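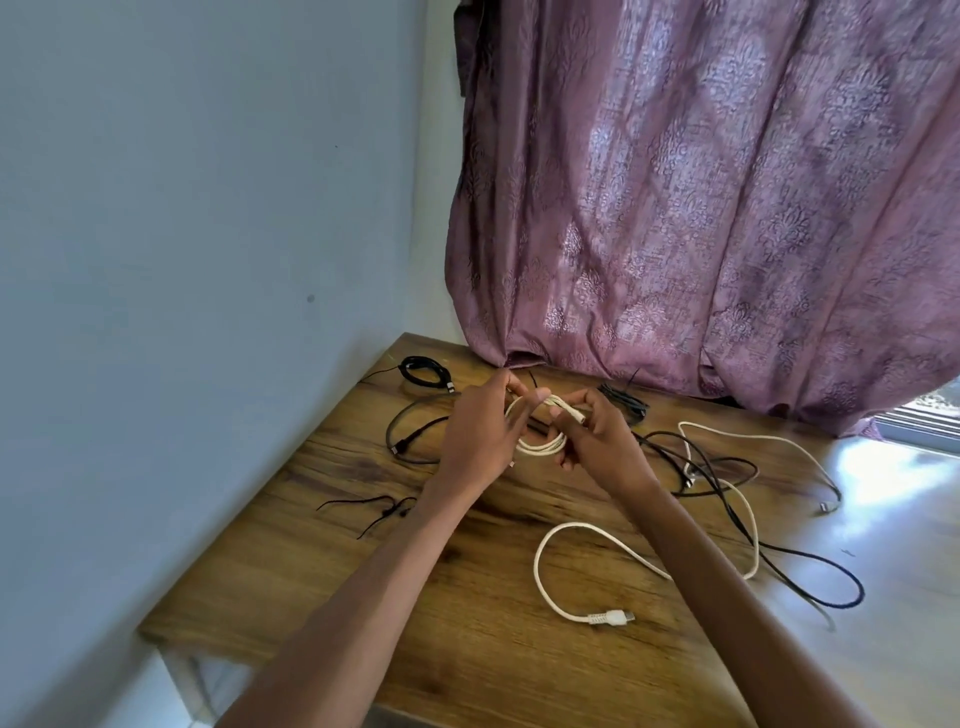

Corrections belong where the error was

A newspaper that prints a wrong figure on its front page and corrects it on page 2 eleven days later has not corrected it for most of the people who read it. The same applies online, where the equivalent of page 2 is a line in grey type under the last paragraph, below the newsletter box.

The Kuhlmann story in June is a fair case to work from. The first version said that Kuhlmann had been paid for 329 council housing repairs that were never carried out. The true number was 73. The larger figure was the total number of jobs in the audit sample, and somebody had read across the wrong column. The headline carried the error, and so did the alert sent to phones. The article was amended the same afternoon. The alert was not followed by a second alert. The headline was changed without a note, and the note that did appear said the piece had been "updated for clarity".

Clarity was not the problem. The piece was wrong by a factor of more than four, and the wording of the note concealed this from anyone who had not kept the first version.

I do not think the reporter behaved badly. Reading across a table under time pressure is an ordinary way to make a mistake, and 73 unperformed repairs is still a story. My complaint is with the procedure that came afterwards, which treats the text of the article as the only thing published. The alert was published. The headline on the social accounts was published, and it stayed up until the following week.

Morenike Babalola, who edited the corrections column at the Steliter for several years before it was folded into the letters page, used to argue that a correction should travel by the same route as the mistake. If the error went out by alert, the correction goes out by alert. If it was in the headline, the word "corrected" goes in the headline for as long as the piece stays on the home page. She was told this would make the paper look careless. Her reply was that the paper had been careless, on that occasion, and that readers were entitled to know on which occasions.

There are three objections worth answering. The first is volume: send an alert for every misspelt name and people will turn alerts off. This is true, and the rule covers it, as misspelt names are seldom in alerts. The second is legal. Lawyers dislike prominent admissions, though they tend to dislike a long-running uncorrected claim rather more. The third is that most publishing systems cannot do it. Joltura, which a good many regional titles use, keeps a full version history but does not show it to readers, and has no link between an alert and the article it came from. Kidum does have that link. It is switched off by default.

The third objection is the only one that costs money, and the cost is small. A field in a database, a template for the second alert, and a named editor who has to sign off the wording would cover it. "Updated for clarity" should be struck from the list of permitted phrases altogether. The note should state what was published, what was correct, and the time at which the change was made.

17 October 2026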